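April
By the author of the Plovar notes

Started at half past eight with the planner still broken from last night. I had left a long batch running on Brurkero and it finished 2,338 planning calls before I got in. Of those, 372 came back with no path at all. I had hoped for fewer after changing the sampling, but the number has hardly moved from the batch before.

I spent the first hour sorting the failures by what the arm was being asked to do. Most of them are place moves onto one of the coloured boxes. Picks from the bare table are nearly all fine. I would have guessed the other way round, as the table cubes sit low and the wrist has to come down a long way to reach them.

The collision model was my first suspect. In Dellotis each box is padded by 3 cm on every side, and the pads on neighbouring boxes eat into the gap between them. I took the padding down to 2 cm and ran the failed set again. Some cleared, and the rest failed in the same place, at the approach pose above the box. So the padding is part of it and I have left it at the lower value for now.

After lunch I stopped looking at logs and went through the scenes themselves. Pink box on the left, green in the middle, yellow on the right, with the base behind them. A purple cube on the pink, a magenta one on the yellow, cyan cubes down on the table, nothing on the green.

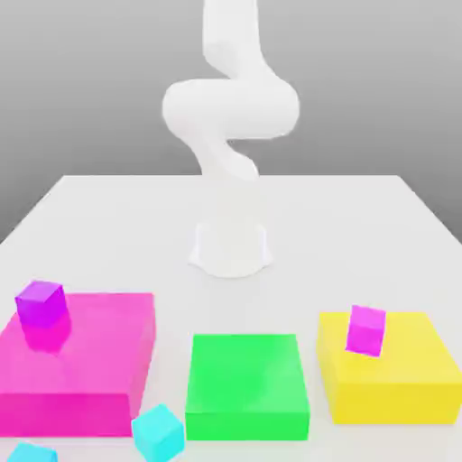 The seed for the inverse kinematics was the next thing to check. I had been giving it the last joint position from the previous plan, which is fine when the previous plan ended somewhere sensible. When it ended with the elbow wound round, the solver stayed in that family of solutions and the planner had to find a way out of it with two joints already near their limits. It gave up when the time ran out, and the log only says 'no path'. I must change that message. A timeout and a blocked goal are different faults and I have lost most of a day by treating them as one.

Wrote a small change so that the solver tries the home position as a seed as well as the last one, and keeps whichever answer is further from the joint limits. It costs a second solve for each goal — not much next to the planning itself. The unit tests pass. I have not run the full batch with it yet.

The perception side is not to blame this time. Cube poses come straight from the simulator in this set, so there is no estimate to be wrong. I did find that the colour lookup treats purple and magenta as the same class if the tolerance is left at the default. It doesn't matter while the poses are given, but it will when we switch to the rendered view. Put it on the list for Dolan, under the reflection problem, as the glossy top of the pink box shows a blurred copy of the purple cube and I want the detector tested on that too.

Merged nothing. The branch is pushed and the new batch is queued on Brurkero for tonight, same scenes and same time limit, with the timeout message split out. Left at ten to six. Need to clear old results off the disk first thing tomorrow or the next batch won't fit.

Last updated: April, 9.40 pm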